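发件人:Lærke Hjaltadóttir
收件人:操作与抓取讨论列表
主题:Re: [抓取] 两指还是三指,拉门把手的比较
回复:Ea Bjarnason 的来信

各位好,

首先请原谅我的中文。我学中文的时间不短,但是写技术内容的时候还是要查词典,如果有的词用得不对,请直接改正我,我会感谢。这个列表上多数人用中文讨论,所以我也用中文回答。

Ea 上次的信我引用在下面,然后逐段回答。

Ea Bjarnason 写道:
> 我们打算在十二月以前决定买哪一种夹爪,现在候选的是 Drokex 的
> 两指平行夹爪和 Marnitz 的三指自适应夹爪。任务主要是厨房里的
> 家具和电器:开门、拉抽屉、把容器取出来再放回去。
>
> 我自己的感觉是三指更安全,因为手指会自己包住把手,位置误差
> 大一点也没关系。但是 Eleni 说她们实验室用三指用得很不愉快,
> 特别是拉抽屉的时候。有没有人在同一条手臂上、同一个控制器上
> 比较过这两种?只看产品手册我不能决定。

比较过。我们用的是同一条七轴手臂,同一个阻抗控制器,只换末端。先在仿真里做,然后一部分在实物上重复。结论我放在信的后面,因为我觉得条件比结论重要,请耐心看。

先说两指。Drokex 的夹爪开口比较宽,手指是平的,我们在指尖贴了一层薄的橡胶垫。它的优点是模型简单。在仿真里,两个平面和一个圆柱接触,求解器很少出问题,接触点的位置也容易解释。拉横向的棒形把手时,我们让手掌转到手指一上一下的方向,夹住以后向后拉,力的方向和手指的平面平行,靠摩擦力来传递。如果门的密封条吸得紧,开始的那一下需要的力比较大,橡胶垫会滑。我们提高夹持力以后滑动减少了,但是手腕如果有一点角度误差,夹紧的时候整条手臂被把手“纠正”,力矩传感器的读数跳得很高,控制器就停下来。这个现象在实物上和仿真里都有,只是在实物上声音更让人紧张。

后来 Everaldo 提议不要夹住,只用手指从后面勾住把手。对,两指夹爪也可以勾,把手指张开到合适的宽度,一个手指放到把手后面就行了。这样摩擦力不重要了,角度误差也不那么敏感。代价是失去了推的能力:门开了一半要停住,或者要往回推一点,勾住的手指和把手之间有间隙,门会自己走一小段。对于抽屉这个问题不大,对于重的门就比较明显。

再说三指。Marnitz 的三指夹爪是欠驱动的,一个电机带动几个关节,碰到东西以后后面的关节继续弯。Ea 说的“自己包住把手”是真的,竖的把手尤其好用。我们故意给目标位置加了误差,三指在大部分情况下还是能抓到,两指在同样的误差下手指尖会撞到把手的正面。所以如果你们的视觉定位不太准,三指确实有帮助。

可是 Eleni 的意见我也同意。拉抽屉的时候,把手和抽屉面板之间的空间常常很窄。三指的指节比两指厚,还没有弯到把手后面,指节的背面已经碰到面板了。欠驱动的机构把这个碰撞当成“已经接触到物体”,于是提前开始弯后面的关节,结果手指尖停在把手的上边,没有进去。从电机电流上看,这个状态和成功抓住很像。我们第一次看数据时以为成功率很好,后来一段一段地看录像才发现有些是假的成功:手臂后退了,抽屉留在原地。请你们统计的时候用抽屉的位移,不要用夹爪自己报告的状态。

仿真方面还有一个麻烦。欠驱动的关节在我们的物理引擎里需要用弹簧和约束来近似,弹簧的参数我们是用实物标定的,花了很多时间,到现在我也不敢说很准确。如果时间步长大,手指会抖。我们最后把每个控制周期分成 4 个物理子步,抖动消失了,但是速度慢了很多。两指在 2 个子步时就稳定。如果你们的计划是在仿真里大量训练策略,这个差别要算进去。

Ea Bjarnason 写道:
> 第二个问题是关于场景。我们现有的场景只有一个单开门的柜子,
> 我担心在上面比较夹爪没有意义。你们用什么样的家具?

您的担心是对的,我们开始也犯了这个错误。只用一个柜子门的时候,两种夹爪的结果几乎一样,我们差一点就写报告说没有区别。后来换成了冰箱,上面有对开的门,下面是抽屉,区别马上就出来了。

我建议选冰箱,是由于同一个物体上有不同方向的把手。竖的把手在门上,横的把手在冷冻抽屉上,手臂不用换位置就可以试两种姿态。门打开以后,它自己又变成障碍物,手臂的肘部要从门旁边绕过去。规划器在这里失败的次数比夹爪失败的次数还多,所以我们把两种失败分开记录。如果不分开,您会把规划器的问题算到夹爪的头上,对 Marnitz 不公平,它的外形大,碰撞检测时更容易被拒绝。

我们总共跑了 3,000 次仿真试验,两种夹爪各一半,每次随机改变手臂的初始位置、门的角度、把手的摩擦系数和关节的阻尼。实物上我们只做了 40 次,也是各一半,这个数量太小,我只用它检查趋势,不用它证明什么。趋势和仿真一致的地方是:竖的把手三指好,窄的横把手两指好。不一致的地方是门的密封条。仿真里的门没有密封条的吸力,第一下太容易拉开。Bouchra 给门的关节加了一个简单的模型,在角度很小的时候加一个反方向的力矩,角度变大以后力矩变成零。不漂亮,但是有用。
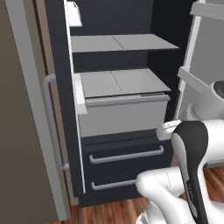 还有一种动作我们一开始没有计划,就是门开着的时候去拿里面的储物盒。这里没有棒形把手,要抓的是盒子前面的边。两指在这里比较舒服,一个手指在边的里面,一个在外面,夹住就可以往外拉。三指要看怎么安排:如果两个手指在外面、一个在里面,盒子上方的空间必须够高,不然里面的那个手指先碰到上面的搁板。我们试过把手掌转九十度,从侧面进去,但是又和门上的架子发生干涉。最后我们在规划器里给三指单独写了一个进入的路径,先低后高,成功的次数多了,可是这种手工的路径换一台冰箱就没有用了。

另外请注意抽屉的轨道。仿真里的抽屉是理想的移动关节,不管您拉把手的中间还是拉一端,它都走得一样顺。真的抽屉拉一端会歪,会卡。两指勾住时接触的地方很小,如果偏到一边,实物上的阻力明显变大。三指接触的地方宽,在这一点上有优势,但是仿真完全不显示这个优势。我提到它,是希望大家不要只相信我们那个大的数字。

Ea Bjarnason 写道:
> 第三,摄像头装在手腕上还是装在外面?Wogan 的腕部相机我们
> 已经有一台,但是装上三指以后视野被手指挡住不少。

我们两种都试了。腕部相机和三指一起用,手指张开时还可以,开始弯的时候就什么都看不到了。对抓取前的对准没有影响,对抓取后的判断有影响,而前面我说过,三指恰恰需要在抓取后判断是真的还是假的成功。所以我们在外面加了一台固定相机,看抽屉和门的边缘。两指加腕部相机的组合基本够用,只是银色的把手会反光,深度图在把手的位置经常有洞。我们的办法很土:不用把手上的深度,用把手旁边面板的深度,再加上已知的把手高度。如果您的家具模型没有已知的尺寸,这个办法不行。

外面的相机也有缺点。手臂伸到前面以后,前臂和肘部常常挡住下面抽屉的把手,特别是相机放在手臂后面的时候。我们把相机往门开的反方向移,高一点,好了一些,没有完全解决。仿真里可以随便放相机,甚至可以放在墙里面,这容易让人忘记实际的安装条件。请先在您的房间里量好能放三脚架的地方,再到仿真里设同样的位置。

Ea Bjarnason 写道:
> 最后,控制器。我们现在用纯位置控制,Eleni 说这样不行。

Eleni 说得有道理,虽然我想说得温和一点。位置控制可以打开门,条件是您知道门轴的准确位置。手的轨迹是圆弧,如果您估计的半径有误差,手臂和门就互相较劲。两指夹紧时最严重,勾住时轻一些,三指在中间,它的手指有一点柔性。我们在 Brellent 的控制器上用阻抗模式,沿着拉的方向刚度大,垂直的方向刚度小,绕把手轴线的旋转刚度最小。对于竖的把手,绕轴线的刚度小很重要,门转的时候手可以不完全跟着转。

参数我不在信里写了,它们和手臂、末端的重量有关系,抄过去可能有危险。换夹爪以后一定要重新设末端的质量和重心。我们有一次从两指换到三指忘记改,手臂在自由状态下慢慢往下沉,没有碰到东西,可是当天下午的数据都不能用。现在我们的启动脚本会问操作的人装的是哪一种末端,不回答就不上电。

我自己的建议如下,供 Ea 参考,别的人可以反对:

如果你们的家具以横的窄把手和抽屉为主,买两指。指尖最好可以换,我们后来自己打印了一对带小钩的指尖,装在 Drokex 上,拉抽屉时结果比平的指尖好,夹盒子的边也没有变差。

如果竖的把手多,视觉又不准,三指值得考虑。但是请准备外部相机,也请给标定弹簧参数留出时间。

如果预算只够一个,又什么都要做,我会选两指。这个选择有一部分是我个人的习惯,我喜欢容易解释的失败。Everaldo 坐在我旁边,他的意见相反,他认为我们对三指的控制还没有做好,所以比较对它不利。他的理由我承认一部分:我们在两指上有以前的经验,在三指上是新手。他说会自己另外写一封信。

关于 Eleni 上次问的带吸盘的末端,我们没有试。平的面板可以吸,但是我没有硬件,也没有可信的吸盘仿真模型,不能回答。如果列表上有人做过,我也很想知道。

试验的配置文件和失败分类的表格,Bouchra 正在整理,现在里面的注释有三种语言,我们自己看也困难。整理好以后她会发到列表上。有人急着要的话可以先写信给我,我把没有整理的版本发给您,请不要再转发。

还有一个小问题请教大家:“underactuated”我上面写的是“欠驱动”,“compliance”我有时写“柔性”有时想写“柔顺性”。在这个领域里哪一个更常用?我在不同的论文里看到的不一样,希望以后的报告里统一。

祝好

Lærke Hjaltadóttir

附言:Ea,您信里说的安装法兰的问题,两种夹爪的螺孔不一样,需要一个转接板。我们的转接板是自己加工的,图纸可以给您。请注意它会让末端变长一点,运动学模型里也要加上,否则手会比您想的更早碰到门。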